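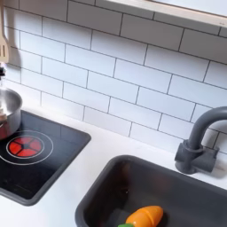 Catégorie : Cuisines enfant > Montage / pièces détachées

Ticket ouvert par Pui-shan Chiu
Produit : cuisine Furberg, blanc et bois clair
Statut : en cours

Bonjour, montage fini hier soir, 2 soucis.

1) Crédence carrelage blanc : le panneau bouge quand on décroche la spatule. Vis du haut serrées, celles du bas aussi. Rien n'y fait.

2) Plaque de cuisson : clignote puis s'éteint dès qu'on pose la casserole inox un peu fort. Piles neuves. Essayé 2 marques, pareil.

Pas envie de tout redémonter, les petits jouent avec tous les jours (c'est pour la salle d'attente du cabinet). Merci de faire vite.

Réponse, Somkiat Rojanasak, SAV Lanine

Bonjour, pour la crédence : vérifier que le panneau est bien dans la rainure sous l'étagère, côté micro-ondes. Souvent il est juste devant. Desserrer les vis du haut, pousser, resserer. Pas de visseuse svp.

Pour la plaque, sortir le bloc piles et regarder le ressort côté moins.
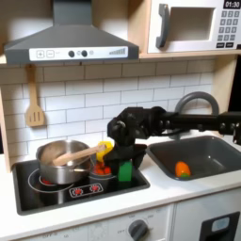 Pui-shan Chiu

Ok crédence : c'était bien la rainure. Desserré, poussé, ça a fait clac. Bouge plus, même avec la spatule au crochet. Point 1 réglé.

Plaque : ressort tordu, redressé à la pince. Tient mieux mais s'éteint encore 1 fois sur 2. Je fais quoi, je commande le bloc ? Réf Stalix 500 ou 1000 ? La notice donne les deux.

Somkiat Rojanasak

Stalix 500 pour votre modèle, la 1000 est trop large. Envoi sous garantie, il me faut juste la photo de l'étiquette au dos du meuble + l'adresse.

Pui-shan Chiu

Etiquette envoyée par mail. Adresse inchangée. Je laisse le ticket ouvert jusqu'à réception du bloc.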